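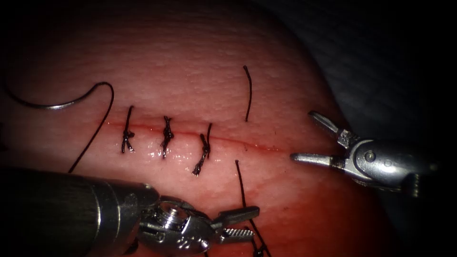
three knots in, right half still open

kusa_stitch
ok so first real go at simple interrupted. black thread, curved needle, pink pad. left half has three knots, rest of the cut not closed yet. spacing ok? third one bugs me, came out angled. be brutal, practical is in May

tendison89
spacing is fine for a beginner. Tails are all over tho. Third one has that long twisted tail hanging down to the left, trim it same as the first two

Jakubowski
Disagree w/ above, leave the tails for now. Fix the knots first. They're sitting right on top of the cut. Pull each one off to one side before you snip, they'll ding you for that

tendison89
on a practice pad who cares

Jakubowski
The examiner. Habits

lama aoun
agree on knots to the side. also is that a loose bit of thread sticking up right of the third knot?? if it's a bad throw pull it out before you go on. And don't leave the needle lying on the pad while you're tying, i stuck myself that way twice

kusa_stitch
no that's the next one, not tied yet. which pad do you all use? mine tears if i go too close to the edge

tendison89
Dalier is ok, take bigger bites. did 192 stitches on mine before it got mushy

Jakubowski
192 on one side? Mine was shredded at 89. Flip it over and cut fresh lines

lama aoun
you're tying too tight then lol. edges should just touch. kusa do 6 in a row same direction, same number of throws, then post again. don't worry about speed

kusa_stitch
ok redoing the third one now, will do the 6 tonite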